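Intro to Reading Music, Session 4: Dotted Notes and Ties
Thursday, September 9, 2021

Okay, welcome back! Last time we got through quarter notes, half notes and whole notes, and most of you were clapping the Dodon worksheet pretty well by the end. Today we add the little dot, and after the break we do ties. Get a pencil out, you'll want to write on this one.

What the dot does

A dot sits right after a note head, on its right side, and it makes the note longer by half of whatever it was worth already. That's the whole rule. I like to do it as a sum:

Half note = 2 beats. Half of 2 is 1. Dotted half = 3 beats.
Quarter note = 1 beat. Half of 1 is 1/2. Dotted quarter = 1 1/2 beats.
Whole note = 4 beats. Half of 4 is 2. Dotted whole = 6 beats (you won't see many of these from me).

Please don't mix this up with a dot above or below the note head. That one is staccato, it means play it short, and we'll get there in session 7.

The dotted quarter

The dotted half is easy, you just hold on for three. The dotted quarter is the one that trips people up, and it tripped me up for a whole year when I was learning, so be patient with yourselves. It nearly always has an eighth note after it, and the two together fill two beats.

Count it like this in 4/4:

1 (and) 2 AND 3 4
The long note starts on 1 and you keep holding through 2. The eighth note lands on the "and" of 2. Then two plain quarters on 3 and 4.

Say the words in brackets quietly to yourself. Really say them! If you skip the quiet ones you'll come in early, and I'll hear it from the back of the room.

Clap exercise A (turn to page 10 in the Sikine book). Set the metronome to 50, which will feel painfully slow. Good. Clap the first line four times, then swap with your neighbor so one of you keeps the beat on the table and the other claps the rhythm.

Ties

A tie is a curved line joining two notes of the same pitch. You play the first one and hold it for the value of both. A half note tied to a quarter is three beats, exactly the same length as a dotted half.

So why bother having both? Mostly the bar line. If a note starts on beat 4 and needs to last two beats, it has to cross into the next measure, and a dot can't do that for you. You write a quarter on beat 4, a quarter on beat 1 of the next measure, and tie them.

Watch out for slurs, which look almost the same. If the curve joins two different pitches, it's a slur, and you play both notes smoothly. C to C is a tie. C to D is a slur. Circle every tie in exercise B before you play a thing. 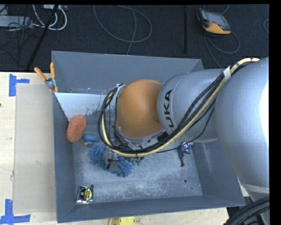

One more wrinkle with ties, and then I'll let you go. If the first note has a sharp or flat written in front of it and the tie carries it over the bar line, the second note keeps that sharp or flat for as long as it's held. Play the same note again later in that new measure and it goes back to whatever the key signature says. The Desteo song sheet has a good one in the third line, an F-sharp tied across the bar and then a plain F straight after.

For next week

Exercises B and C, with the counting written in under the notes.
Number 246 in the Jenkins songbook, melody only, hands separate if you're at the piano. There are two dotted quarters in the first line and a tie at the end.
Write four measures of your own in 4/4, using at least one dotted quarter and one tie over a bar line. Bring it on paper and we'll clap a few of them together.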